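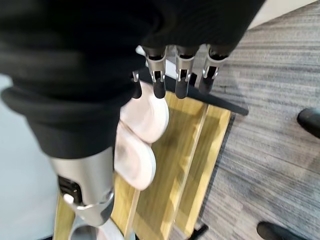
Is a season ticket at Kunham worth it if I can only make half the games?

Posted by savon_end_sue, 1 January 2020

My brother and I have been going to Kunham Town on and off for years, paying on the gate. This season they've got decent for the first time since we had knees, and the club is selling half-season tickets for 87 quid each, covering every home league game left. I work alternate Saturdays, so I'd make half of them at best. My brother says buy it anyway and stop being tight. Does it get you into cup ties? And is the Grenham derby included, or is that one of those "category A" arrangements, which seems a grand title for a match with one burger van?

Also, can you lend the ticket to somebody else on the days you're working? I've read the page on the club website and I'm fairly sure it was written in September by someone in a hurry to be elsewhere.

Octavio Tello

I've had one for four seasons, so I can do most of this.

The derby is included. They tried charging extra for it once and the queue at the Savon End expressed a view. Cup ties are not included, but you get first go at tickets until the Thursday before, and they knock a bit off. Friendlies are free, and priced about right.

On lending it: officially you have to tell the office first, and they'll put the other name on a list at the turnstile. Do it by phone. Emails go into a box that gets opened when the moon is right. If the person you're lending it to is under 16 there's no trouble at all, but you can't lend a junior ticket to an adult, however short.

Whether it's worth it depends on how many you'd really get to. Gate price is 12 for the terrace, so you need eight games to come out ahead. Get the fixture list, cross off your working Saturdays, then put back the midweek games, which people forget. We've got a backlog of those after all the rain. I'd also cross off one more for the day you look out of the window and decide against it. If you're left with six or seven, pay on the gate.

One thing to watch is the derby itself. Last year's was 3,222, the biggest crowd we've had in ages, and they shut the gates with 20 minutes to go before kick-off. Ticket holders walked straight in. People paying cash stood in the car park and followed it by groaning.

terrace_puma

just buy it, its 87 quid, youd spend that on parking at a proper ground

we are going up this year

Old Grenham Fan

Speaking as the enemy, I'd only add that the away end holds 277 and it sells out, so don't think you can sneak in with us if the home end is full. A fellow in a Kunham scarf tried it last time. He was treated kindly but had to watch us score twice at close range.

Seat or terrace makes a difference as well. The half-season price is terrace only, and if you want to sit down you pay a transfer at the window each time, in coins if you want to be liked.

savon_end_sue

Thanks all. Went through the fixtures with a biro and it comes to nine with the midweek ones, eight allowing for the window. Will ring the office when they're back. Brother is unbearable.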